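## 4.2 Le tri avant le départ

Le questionnaire a été rempli par 422 ménages ayant quitté un logement de Butach pour un logement plus petit, dans la même commune ou à Portela. Les 26 entretiens ont été menés ensuite, au domicile d'arrivée, avec les personnes qui avaient accepté d'être recontactées. Leur transcription occupe près de 1000 pages. Cette section porte sur la période qui sépare la signature du bail du jour du départ.

Le tri commence rarement par la pièce la plus encombrée. Les enquêtés décrivent plutôt un début par la chambre d'amis ou le couloir, là où les objets servent peu et où la décision paraît réversible. La cuisine vient en dernier, souvent la veille au soir. Entre les deux, une partie du séjour est libérée pour poser ce qui part, ce qui reste et ce dont le sort n'est pas réglé. Cette surface provisoire (fig. 3) est mentionnée dans la majorité des entretiens, sous des noms variables : « le coin », « le milieu », « la place ».

**Figure 3.** Sol dégagé dans une pièce.
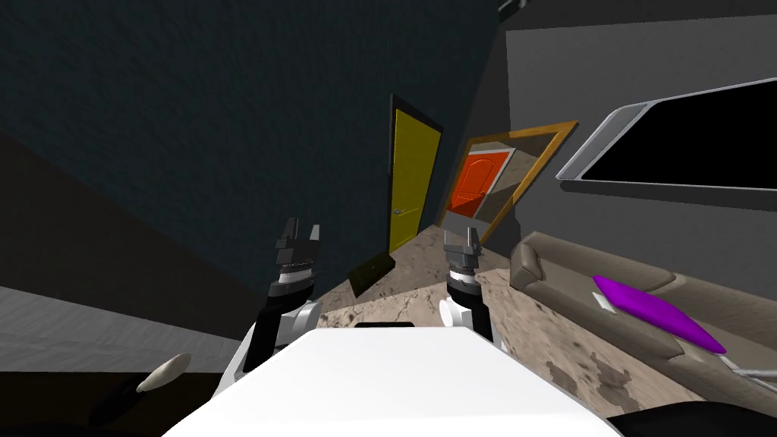
Érica Cordeiro objecte, à la relecture d'une première version de ce texte, que l'espace libéré ne sert pas seulement à trier : chez les couples, il sert aussi à différer le désaccord, puisqu'un objet posé là n'appartient encore à aucune catégorie. Nous avons repris le codage des entretiens en tenant compte de cette remarque. Les passages concernés portent surtout sur les livres, la vaisselle héritée et le matériel de bricolage, et presque jamais sur les vêtements, que chacun trie seul.

Le volume du nouveau logement est mal connu à ce stade. Peu d'enquêtés ont pris des mesures, et ceux qui l'ont fait ont mesuré les meubles sans mesurer les passages. Plusieurs habitants de la résidence Windari racontent une armoire restée dans le hall jusqu'en octobre – la cage d'escalier était trop étroite au deuxième palier. À Portela, où les immeubles sont plus récents, ce type de récit est absent.

Le contenant pèse aussi sur le tri. Un carton fermé et étiqueté est tenu pour réglé, même quand son contenu ne l'est pas. Un contenant resté ouvert (fig. 4) continue au contraire de recevoir des objets sans rapport entre eux, jusqu'au matin du départ. Les étiquettes changent alors de nature : on passe de « cuisine » ou « bureau » à « divers », puis à l'absence d'étiquette.

**Figure 4.** Boîte ouverte sur le dessus.

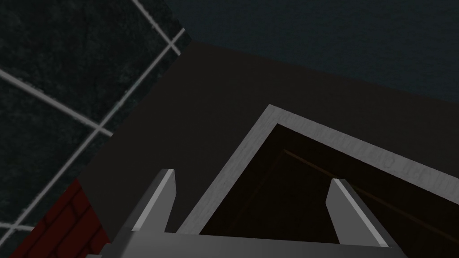 Que deviennent les cartons étiquetés « divers » après l'emménagement ? Ils sont ouverts les derniers, et une partie d'entre eux était encore fermée au moment de l'entretien.

Ce constat rejoint celui de Rosimeire Pimentel sur les garages de location, où les biens sans catégorie sont ceux que l'on paie le plus longtemps pour conserver. Nos données ne permettent pas de suivre ces cartons au-delà de l'entretien. La section 4.3 examine les dons faits aux proches pendant la même période, ainsi que les refus qu'ils ont suscités.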